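Household chores by machine: where the folding work stands

Machines have been washing clothes for decades, and what happens after the drum stops is still done by hand. This item covers two-armed table units and one job in particular, which is taking a crumpled cloth from the side of a table and leaving it folded in the middle. The job suits a first trial well. It needs no water, heat or blades, and a failure costs a few minutes.

Piltenska ran a bench series on this job in June, with 86 attempts on cotton and cotton-blend cloths. A pass meant a folded cloth with its edges within 13 millimetres of each other and no help from a person. The cloth started in a heap each time. Flat starts are easier and tell the reader little, as cloths do not leave a dryer flat. 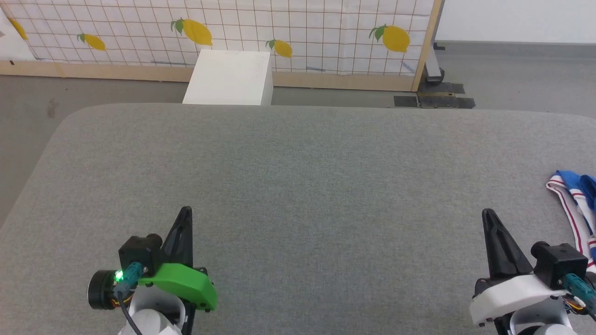
Can a two-armed machine fold the household laundry yet?

It can fold a known cloth on a clear table, slowly, with a person within reach. Mixed laundry, with sleeves, buttons and fitted corners, is still beyond the units we have tested.

The hard part comes before the fold. A heap of cloth hides its own corners, and the controller has to choose a point to grip with little to go on. If the first grip lands on a corner, the second arm can usually run along the hem to the next one. If it lands mid-cloth, the unit lifts, lets the cloth hang and looks again. Each extra lift adds time, and after the third the Brolex software gives up and asks for help.

Stripes and borders assist. A band near the hem gives the vision system a line to follow, and the Piltenska results were better on bordered cloths than on plain ones. Dark, plain cloth did worst. Patterned backgrounds were expected to cause false grips, but the work area is masked at the table edge and none were logged.

The table surface matters more than the sales sheets suggest. On bare laminate a thin cloth slides away from the finger. A woven cover adds friction, and the fingertip can press down and draw up a pinch of cloth without chasing it. The drawback is that a low fingertip may catch the cover as well — the usual cure is to raise the grip height by a millimetre and accept a few missed pinches.

Slim fingers with rounded tips remain the common choice for this work. They get under a hem and leave few marks. They are poor at anything heavy, and a wet bath towel will slip out of them. A wrist camera looking past both fingertips is useful in the last few centimetres, when the view from higher up may be blocked by the arm itself.
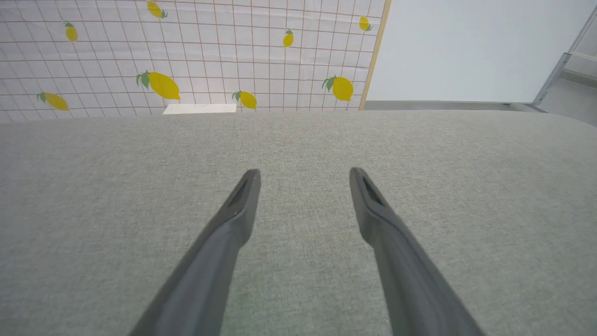 Bangera Pulmont

Shop-floor results are further along, mainly through tighter control of the work. One linen hire firm put 714 napkins through a two-armed unit over 10 shifts. Size and weave never varied, and the feed tray presented each napkin with one edge showing. Under those conditions the unit needed an attendant only to clear double picks. It was still slower than a trained person, and the firm kept it on for the late shift alone.

A home offers none of that control. Items arrive mixed, the table is wanted for other things, and lighting changes through the day. Calibration is another matter. Both arms must agree on where the table is, and a knock to either base can put the pair out by enough to spoil a fold. Recalibrating takes a few minutes for someone who knows the routine.

Readers considering a unit for a small workshop should ask the supplier for results from heaped starts, the number of lifts allowed before a stop, and whether attempts with human help were counted as passes. Figures given without these cannot be compared with ours. The next item in this series deals with wiping down worktops, where the grip is simple and the difficulty lies in knowing when the surface is clean.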